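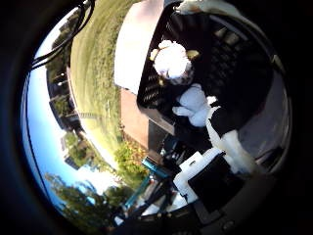
What do we want the students to have by the end of this block?
A set of recorded pick and place runs clean enough to train on, plus a written log that somebody outside the group could follow.

Oct 14, 2024
Notebook, Runmont robotics elective, outdoor block
Entry by Marisol Oyelaran

Target for the block is 3,000 usable episodes across all the groups. The shared sheet stands at 2,099 after I took out the duplicates the Fitzsimmons group uploaded twice under different names. That leaves 901. We are a little behind where I wanted to be, mostly because of the time lost to the naming mess in the first part of the month. I am not going to raise the daily quota to make up for it. The last time I did that we got a lot of short, hurried runs and threw most of them away.

Naming. The format is group, task, operator initials, run number, in that order, with underscores. No spaces. No "final" or "final2". I have written it on tape on the lid of the Brimon laptop so it is in front of whoever is recording.

Tasks this block are soft items only. Plush toys and cloth. The rigid items come back when we move on to the Prurnard worksheets, which start with stacking. I picked soft items first on purpose. Students tend to close the fingers all the way on a toy and call it a grasp, and then the toy slides out when the arm lifts. With a block they would get away with it more often. On a toy they have to think about where the bulk of the stuffing is and come in lower than feels natural.

What counts as a usable run:
Starts with the fingers open and clear of the item.
One item moved per run.
Ends with the item let go and the arm backed off.
Operator does not talk to the next operator while recording. We keep the sound for checking timestamps.
Length 30 seconds or less. Longer than that gets flagged, and I look at it before it goes in.

A failed grasp followed by a good one in the same run is fine, keep it. A failed grasp followed by someone reaching in by hand is out. I had to say this again today and will put it at the top of the handout.

Working outdoors changes a few things. The main one is light. Exposure on the wrist view jumps when the arm turns toward the sky, and it takes a moment to settle. I have asked operators to pause at the start position before they move. 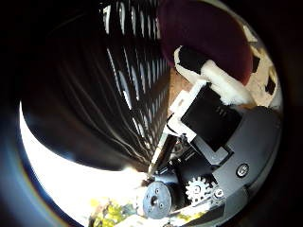

The pause goes in the log as part of the run, so do not trim it. If we decide later that it hurts training we can cut all of them the same way with a script. Trimming by hand gives us a different cut from every student.

Second thing with working outdoors is cables. They need enough slack for the wrist to turn through its full range, but a loop that hangs too far forward ends up in the view. The students should check this before the first run of each session, by turning the wrist slowly to both ends and watching the feed. Add to checklist, between "battery" and "home position".

Finger pads. I want them wiped before each session and looked at for lifting edges. The spare set is in the top drawer, in the envelope marked with the wrist number. Please do not mix them with the old pads, which are a slightly different thickness and throw off the closing distance. If a pad gets changed, write the run number where the change happened. The first group did this well. The second group changed one and did not note it, so I have marked their last batch as "check" until I can go through it.

Student logs. Better than last time overall. Most of them now write down what they tried and what they changed. A few are still writing "it worked" or "it did not work" with nothing else. I wrote the same comment on each of those: what was the item, where did the fingers meet it, what did the arm do next. Three short sentences are enough.

One student asked why we bother with people driving the arm if the point is for it to run by itself. Good question, and I gave a poor answer on the spot. I will bring the small demo next session, the one with the model trained on 2 groups' data compared with the one trained on everything. They can see the difference and argue about it. It should go before recording starts, when they are still fresh.

To do:
Fix Fitzsimmons folder names, then lock the folder.
Handout, new first line about hands.
Order more of the thin pads.
Ask whether we can have the cart until the end of October.
Go through the "check" batch. If the closing distance looks off after the pad change, drop everything from that point on and tell the group why.
Copy the Brimon drive before anyone records again.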